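3.2. Recogida de demostraciones en el taller

Las 638 demostraciones del curso las grabaron los propios estudiantes con la pinza de mano, ¡y qué rápido le tomaron el pulso! Zoila Arango coordinó los turnos, y el equipo Chambi llegó a repetir una misma tarea 26 veces en una tarde.

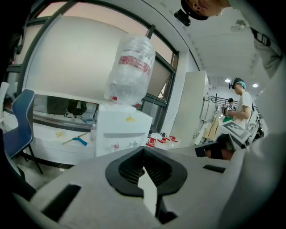 Figura 2. Sesión de trabajo con pinza de mano y marcadores fiduciales.

Cada grupo revisó después sus trayectorias y descartó las incompletas, un paso que generó discusiones estupendas sobre qué cuenta como un buen agarre.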